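Toy Sorting at Plerkimell: Progress Report to the Evovley Fund, December

Thank you, as ever, for your patience with us this autumn. Most of this report concerns the gripper fault, and I would like you to hear it from us in full. 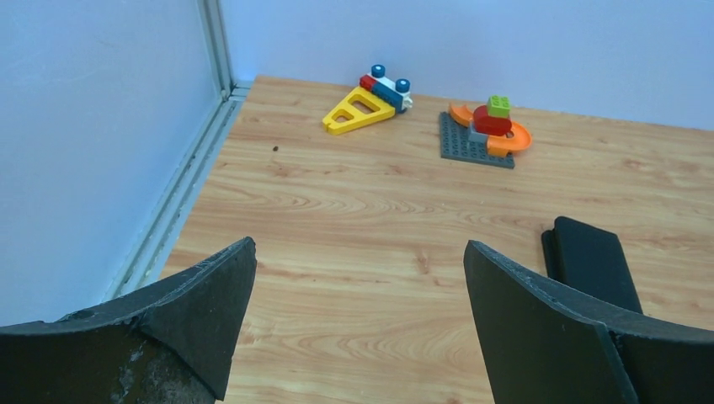

The arm had been doing nicely up to the end of November, picking up brick-built toys and setting them down again whole, and we had begun to feel rather pleased with ourselves. Then, late one afternoon, it closed on a toy and carried on squeezing well past the limit we had set. The toy came apart, and the arm did not stop until one of us reached the red button. No one was hurt, I am very glad to say, but hands do go near that table, so we halted all work the same evening.

Our friends at Shearer helped us go through the logs. The force reading had frozen at its last good value, and the software went on trusting it – for 11 seconds, in the worst case we found. A worn cable inside the wrist was to blame. We then found the same fault in 2 earlier runs, which we ought to have spotted at the time, and I am sorry that we didn't.

The cable has been replaced, and the arm now stops by itself if the reading fails to change when it should. We have run 2000 open-and-close cycles at low speed without a repeat. Full speed will wait until the Plestuvness workshop has looked over the new stop, and they have kindly offered us a morning in January.

All this has cost us 10 working days. The budget will stand it, though we should like to move the shelf trials into spring, if you are content with that.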